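**Robótica de manipulación** · 2026-06-27

# Skulico publica sus normas para agarrar cosas, y la primera es no mentir sobre las que se caen

La red de laboratorios Skulico ha publicado la segunda versión de su guía de buenas prácticas para ensayos de manipulación con brazos robóticos de sobremesa. Son 21 páginas, una más que la anterior, y la página añadida está dedicada por entero a definir la palabra «éxito». Según quienes la redactaron, fue la que más reuniones costó.

Hasta ahora, cada laboratorio de la red decidía por su cuenta cuándo un robot había cogido un objeto. Para unos bastaba con levantarlo. Para otros había que llevarlo a su destino y soltarlo allí. Un tercer grupo, más indulgente, daba por bueno cualquier intento en el que el objeto terminara en un sitio distinto del inicial, criterio con el que también aprobaría un gato.

La nueva guía zanja el asunto: el objeto debe separarse de la mesa, mantenerse sujeto durante 2 segundos y quedar depositado dentro de la zona marcada, sin ayuda humana. El empujoncito con el dedo, práctica cuya existencia el documento reconoce en una nota al pie de redacción muy diplomática, pasa a contabilizarse como fallo.

El texto entra también en la elección de los objetos. Los cubos de colores, compañeros inseparables de la robótica académica, quedan relegados a la calibración. Para las pruebas que se quieran publicar se exige al menos un artículo de supermercado en su envase original, con sus letras, sus dibujos y sus cantos blandos. El anexo dedica un apartado a las cajas alargadas de galletas, que según la guía reúnen casi todo lo que puede irritar a una pinza: se dejan coger bien por el lado estrecho, mal por el largo, y se abollan en cuanto la fuerza está mal ajustada. 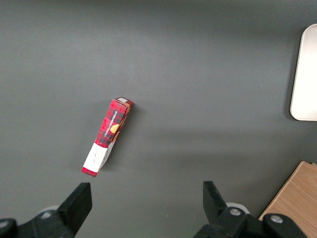 Sobre el contenido de esos envases la guía es tajante. Deben ensayarse llenos, con el precinto intacto, y pesarse al principio y al final de cada jornada. La diferencia de peso se anotará en el registro «sea cual sea su causa». Fuentes de uno de los laboratorios adheridos admiten que la cláusula nació en febrero, a raíz de una serie de ensayos en la que las galletas se fueron volviendo más fáciles de levantar según avanzaba la semana.

Otra novedad es la obligación de fijar por escrito, antes de empezar, la posición inicial de cada objeto y su orientación respecto a la pinza. La versión anterior se conformaba con la expresión «colocación variada», y Standatier, la consultora encargada de auditar los registros, quiso comprobar qué se entendía por variada. Revisó 174 sesiones. En 63 de ellas el objeto se había puesto siempre en el mismo punto de la mesa y con la misma inclinación. El informe de auditoría califica el hallazgo de «área de mejora».

Desde ahora las posiciones se sortearán, la mesa tendrá un acabado mate para evitar reflejos en la cámara de muñeca y cualquier otro elemento que quede al alcance de la pinza deberá constar en la ficha del ensayo, aunque no participe en él. La pinza tendrá que partir abierta. Los tornillos de los dedos se revisarán antes de cada sesión, exigencia que parecería superflua a quien no haya perseguido uno por el suelo de un laboratorio.

En materia de seguridad hay menos sorpresas. La parada de emergencia debe estar al alcance de la mano de la persona que supervisa, y no al de la mano de otra persona a la que se pueda llamar a gritos. Se prohíbe recolocar objetos con el brazo en movimiento. También se prohíbe comer en el puesto de ensayo, punto que algunos lectores han relacionado con el apartado del pesaje.

El cumplimiento es voluntario, pero los grupos que quieran figurar en Pumphrey, el repositorio común de resultados de la red, tendrán que ajustarse a la guía y entregar las grabaciones completas de la cámara de muñeca, fallos incluidos. Hasta la fecha se aceptaban selecciones. El propio repositorio reconoce que las selecciones eran muy bonitas.

Grustel, fabricante de pinzas que ha participado en la redacción, ha celebrado «un paso decisivo hacia la comparabilidad» en un comunicado acompañado de un vídeo promocional. El vídeo dura menos de un minuto, lleva música y no muestra ningún fallo. La empresa aclara que se grabó con la versión anterior de la guía.

Los laboratorios adheridos disponen de un periodo de adaptación durante el cual podrán publicar con el criterio antiguo, siempre que lo indiquen en el título. De momento, ninguno ha anunciado que vaya a hacerlo. La guía puede descargarse en la página de la red, junto con una plantilla para el registro de pesos.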